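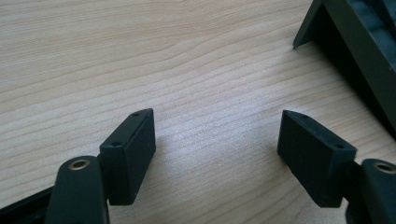
June 20, 2024. Back from Nulport with both knees and a cold. I had meant to write this up each evening on the way, and took a notebook for the purpose, and what I have in the notebook is a shopping list and the word "stile" underlined twice. So it will have to be done from memory, which has already started being kind to me. Gertraud drew the route for me back in April, on the back of an envelope, and it looked much like the grain in a pale tabletop: a lot of fine lines all slanting the same agreeable way, with a few that went wavy and arched over towards the top. "That is a small hill," she said of the wavy bit. I have now met the small hill. It goes on being a small hill for most of an afternoon.

We started from Brallow at six in the morning. This was Gertraud's idea, as was the walk, as was the porridge. Brallow at six has one open door in it and that belongs to the man who sells bait. He asked if we were after mackerel. Gertraud said no, we were walking to Nulport, and he looked at my boots and then at me and said the bus was very good.

The first stretch is along the old railway and there's nothing to be said against it. It is flat, it has brambles on both sides, and it doesn't ask anything of you. I was extremely pleased with myself all the way along it. I talked a great deal, I'm told. I had opinions about doing the whole coast.

Then the path leaves the railway by a gate with a notice on it about a bull. Gertraud Steiner, who grew up walking to school across what I gather was an Alp, read the notice carefully and went straight through. I read it carefully as well. We saw no bull. We saw a great many sheep, one of which coughed behind a wall exactly like my Uncle Peter, and I don't mind putting down here that I ran.

Lunch on a bank above Bassey. Cheese rolls, squashed. I'd been carrying the flask since Brallow only to find I had filled it with hot water and left the teabags on the side by the kettle. Gertraud drank hers and said hot water was very usual at home. I drank mine and thought about home in a general way. 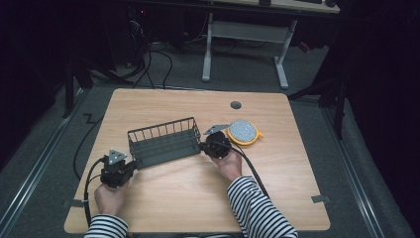

After lunch came the rain, and with it the matter of the coat. I should record that I paid 270 pounds for this coat. It is a Wutudach, it has a hood with a little peak, and the young man in the shop stood me in front of a mirror and spoke about the seams for so long that I felt it would be rude to leave without it. It kept the rain out beautifully for as far as the second stile. After that it kept it in. Gertraud had a green cape that she bought before she was married and which smells of dog, and she arrived everywhere dry.

The small hill is 140 metres high. I looked it up when I got back, hoping for something larger. It begins with steps, which are cut for a person with legs of two different lengths, and when the steps give out you follow the fence, and when the fence gives out you follow Gertraud. She doesn't stop on hills. She says it is worse if you stop. I stopped a good deal, to look at the view, which was of the inside of a cloud. At the top there's a bench in memory of somebody who loved this spot, and I sat on it and wondered what time of year he used to come.

Coming down was when the left knee started. The right one held out until the road and then joined in from sympathy. There's a chapel at the bottom with a porch, and we stood in the porch and ate the last of the mint cake and read the flower rota. They're short for August, if anyone is interested. Gertraud wanted to sign up. I had to point out that we live nowhere near it.

We quarrelled slightly after that, about the ford. I said it was a ford and she said it was a puddle. It came over the top of my boots and not over the top of hers, so we were each left with our own view of it.

Nulport at last, in what I would call the dark and Gertraud would call the evening. I'd been promised a harbour and fish and chips. The harbour was there. The chip shop shuts at five outside the season, and the season, according to the card in the door, starts in July. We had crisps in the pub and a thing called a garlic slice, and the landlady put newspaper in our boots without being asked, for which I would leave her the house.

Slept like the dead, in a room over the cellar with a pipe that sang. Woke up unable to bend. Gertraud had been out already and had found a better way back, over the tops, that would only add a bit. I said I had heard the bus was very good.

It was, too. It took no time at all. You go past the chapel and the hill and the bull notice in less time than it takes to eat a banana, and there's a heater under the seat. An old boy got on at Bassey and asked whether we'd been away. Gertraud told him the whole walk from beginning to end, and in her version the weather was fresh and the hill was nothing and I'd gone very well. I found I was nodding.

She rang this afternoon to ask after the knees. She's got an idea about September. There is an envelope. I've told her I am not looking at it until the cold's gone. Must ring the shop about the coat, and find where I put those teabags.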